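So we're a few months into having robot arms on the cleanup side at Greltura, and people keep asking me how it feels. Weird, mostly! I used to start my shift in June heat hauling trash and swapping liners, and now I spend half of it teaching two gray arms about a plastic bag on a wall hook.

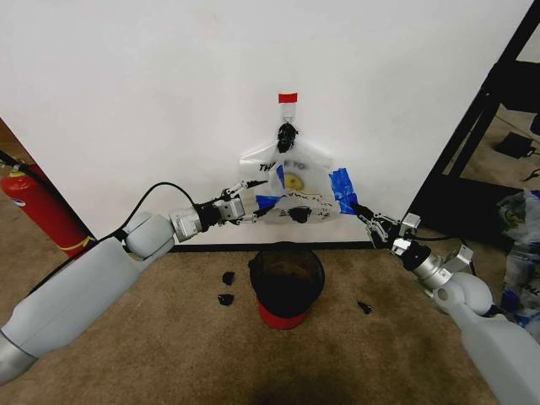
Pornthip Petchrat wrote back after my last post that her crew in Plinville got the same promises, and what changed for them was the schedule, long before anybody's job did. They went from 4 people on evenings to two, and the two left are lonely.

I think about that a lot. Our evenings are still full, but the talk is different (less gossip, more "did you log that one?"). We're at 657 logged tries and Ferenc Bakos wants 2,000 before anyone touches the rota.
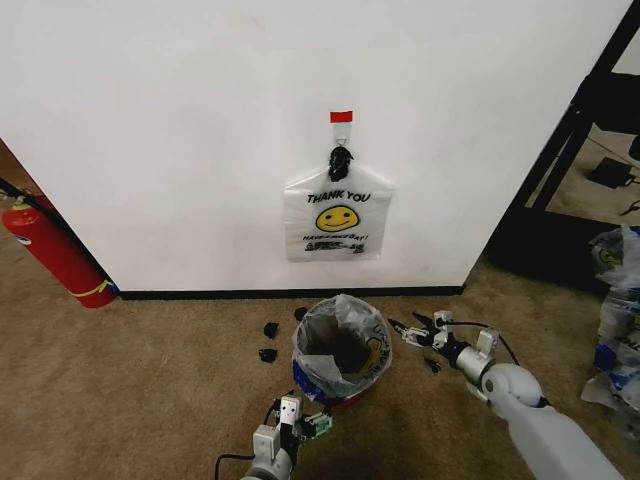 He also got us a raise for the extra training hours, which I didn't see coming. My back feels better too. I do miss being quick at something, though, and I've asked to keep one regular cleaning round a night.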